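**Thread: Erkex stellt heute das neue Handy vor - und ich tippe mit**

**1/**
Guten Morgen zusammen, 2019-01-07, Kaffee steht, Livestream ist offen. Um 16 Uhr zeigt Erkex in Bruvgate das neue Mittelklasse-Handy, und ich schreibe hier im Thread alles mit, was ich spannend finde. Wer nur Datenblätter will, kann ab Post 6 einsteigen, davor rede ich über alte Handys und schlechte Laune.

**2/**
Kurz zur Vorgeschichte: Ich nutze seit drei Jahren den Vorgänger und mag ihn immer noch. Der Akku hält nur noch bis nach dem Mittagessen, und die Kamera macht aus jedem Abendhimmel Matsch. Die Oberfläche ist aber wunderbar schlicht! Keine doppelten Apps, kein Werbekram im Sperrbildschirm. Genau davor habe ich heute ein bisschen Angst.

**3/**
Was vorher durchgesickert ist: 6 GB Arbeitsspeicher in der großen Variante, Fingerabdrucksensor auf der Rückseite, Kopfhöreranschluss bleibt (danke, danke, danke). Beim Preis gehen die Gerüchte wild auseinander. Ein Händler aus Wultthorpe hatte am Freitag kurz eine Produktseite online, die war nach einer Stunde wieder weg. Preis stand da leider keiner.

**4/**
Die Kommentare unter der Streamankündigung sind jetzt schon anstrengend. Die eine Hälfte will ein Display ohne Rand, die andere will das Handy von 2014 zurück, nur mit größerem Akku. Ich gehöre heimlich zur zweiten Hälfte.

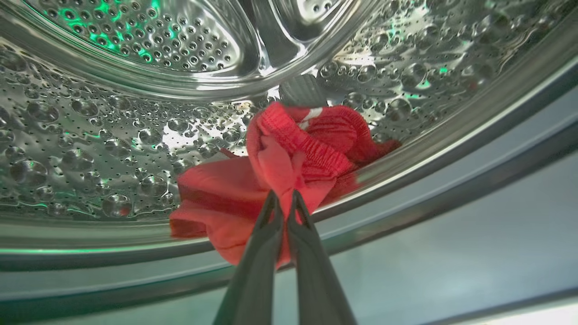
### Es geht los (mit Verspätung)

**5/**
Countdown war auf null, dann kam erst mal noch eine Endlosschleife mit Fahrstuhlmusik. Jetzt läuft ein Imagefilm, in dem Leute auf Dächern stehen und telefonieren. Warum stehen die in diesen Filmen eigentlich immer auf Dächern? Laut Anzeige sind wir gerade 3.759 Leute im Stream. Der Ton ist leicht versetzt, bei euch auch?

**6/**
So, Fakten! Das Display ist etwas größer als beim Vorgänger, das Gehäuse aber kaum breiter. In der Hand macht das bestimmt was aus, ich habe kleine Hände und komme jetzt schon kaum oben an die Benachrichtigungen. Dafür gibt es einen Einhandmodus, den man mit einem Wisch nach unten aktiviert. Sah flüssig aus, auf der Bühne sieht aber alles flüssig aus.

**7/**
Prozessor kommt von Mnguni, also wieder derselbe Lieferant wie letztes Mal. Finde ich gut, mein altes Gerät wird auch nach drei Jahren nicht übermäßig warm. Was der Chip bei Spielen taugt, müssen andere beurteilen. Ich spiele auf dem Handy Solitär - und da reicht mir die Leistung seit ungefähr immer.

**8/**
Kamera! Zwei Linsen hinten, eine vorne. Porträtmodus, Nachtmodus, irgendwas mit Szenenerkennung. Die Beispielbilder vom Nachtmodus waren wirklich hübsch, allerdings alle vom Stativ, das stand ganz klein unten in der Ecke. Ich warte auf die ersten Bilder von normalen Leuten mit zittrigen Händen.

**9/**
Und jetzt die Software, mein Angstthema. Neue Oberfläche, neue Symbole, neue Wischgesten. Man kann die drei klassischen Tasten unten aber wieder einschalten, haben sie extra gezeigt, da gab es sogar Applaus im Saal. Vorinstallierte Apps sollen sich diesmal komplett löschen lassen. Wenn das stimmt, bin ich fast schon überzeugt.

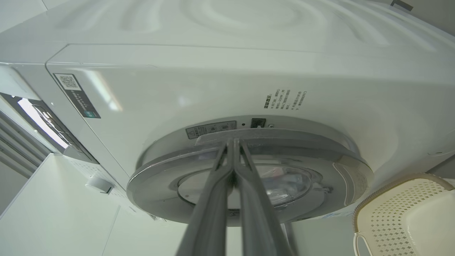

Über mich: Ich bin Technik-Bloggerin und schreibe über bezahlbare Handys und alles, was daran hängt.

**10/**
Der Preis ist da: 219 Euro für die kleine Variante! Ich hatte mit mehr gerechnet. Die große haben sie nur als "etwas darüber" angekündigt, die Zahl kommt wohl erst mit dem Verkaufsstart. Das finde ich ein bisschen albern, wenn man schon zum Livestream einlädt.

**11/**
Verkauf startet im Februar, ein genauer Tag wurde nicht genannt. Zuerst nur im eigenen Onlineshop, danach im Handel. Farben: Schwarz, Dunkelblau und ein Rot, das im Stream eher nach Orange aussah. Ich nehme Dunkelblau, falls ich überhaupt eins nehme (ich nehme eins, machen wir uns nichts vor).

**12/**
Zu den Fragen aus den Antworten: Ja, zwei SIM-Karten gehen, und die Speicherkarte hat einen eigenen Platz. Kabelloses Laden gibt es nicht. Wasserdicht ist es laut Folie auch nicht, da stand nur was von Spritzschutz. Zum Radio wurde nichts gesagt, das suche ich noch raus.

**13/**
Wann der Vorgänger die neue Oberfläche bekommt? "Im Laufe des Frühjahrs", mehr war nicht zu holen. Beim letzten großen Update hieß es auch Frühjahr, und bei mir kam es im Juli an. Ich würde also noch nicht jeden Morgen auf "Nach Updates suchen" drücken.

**14/**
Stream ist vorbei, am Ende lief wieder die Fahrstuhlmusik. Ich habe für ein Testgerät angefragt und melde mich hier, sobald ich eine Antwort habe. Schreibt mir solange drunter, was ich testen soll - Akku und Nachtmodus stehen schon auf dem Zettel.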